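PRESS RELEASE
For use from August

Brurncombe puzzle and games café moves into the old Montes bakery

Hello from Brurncombe! I promised the local papers a proper announcement as soon as the lease was signed, and it's signed, so here we go. Plumov, my little puzzle and games café, is moving out of the arcade on Berkidberg Lane and into the old Montes bakery on the corner by the bus station. We open the doors there in August, at 10 in the morning, and I'd love to see as many of you as can squeeze in.

If you've been to the arcade you'll know why we had to go. There are 20 seats, the kettle is next to the till, and anyone wanting the loo has to ask a whole table to stand up (sorry again to the bridge group, who have been saints). The Montes shop has room for 60 people sitting down, a kitchen with a door on it, and a long window with the afternoon sun coming through. The old bread shelves are staying up too. I measured them before I'd even looked at the boiler, and they're just the right depth for board games laid flat.

What's changing? The menu gets longer, for a start. We'll be doing hot lunches for the first time, mostly soups and toasties, plus a pie when I can get the pastry right. Tea stays at the same price, and so does the cheese scone. There'll be a ramp at the side entrance and a step-free loo, and prams can park under the stairs. Dogs are still welcome on a lead, though not in the back room while food is going out.

The library is growing as well. We've got 71 jigsaws on the list to go on loan, from chunky farmyard ones for toddlers up to a horrible all-blue sky that I've started twice and given up on both times. You can borrow one for a fortnight with a small deposit. If a piece goes missing, just tell us and we'll write it on the lid so the next person doesn't go hunting under their sofa. Board games are for playing in the café only, I'm afraid, after what happened to the good Scrabble set.

We're keeping the regular evenings, so please don't panic if you come for cards or chess. Cards will be in the front, chess in the back where it's quieter, and there's going to be a beginners' twisty puzzle hour at 5 in the afternoon for anybody who has ever peeled the stickers off and felt bad about it. I learned to solve one at the age of forty-six, from a library book, and I'm still slow, so you'll be in good company! Bring your own or use one of ours. It's free to join in if you buy a drink. 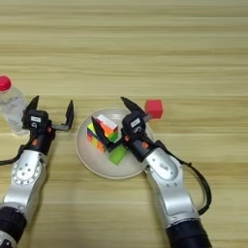 Apolinar Xolalpa

I've been asked a few times whether the café will still feel like Plumov in a bigger place, and I think it will. The wobbly armchair is coming, and so is the noticeboard with all the lost gloves pinned to it. The staff are the same lovely bunch, and we're looking for 2 more people for the kitchen. No barista training needed, but you do need to be all right with early starts and a fair bit of washing up. Pop into the arcade with a note about yourself, or leave it at the counter if I'm out.

The arcade café will carry on as normal until the move. After that we'll shut for a short while to carry everything across the road, and there'll be a sign on the door with the dates. Loyalty cards will work at the new place, including the old green ones. If you've got a jigsaw out on loan, hang on to it until we reopen, it's one less box for me to lift.

Members of the press are welcome to come for a look round the Montes shop before opening, and I'll put the kettle on. Mornings are best, as the painters have it after lunch. Please ask for Apolinar at the Plumov counter, Berkidberg Lane arcade, Brurncombe.

ENDS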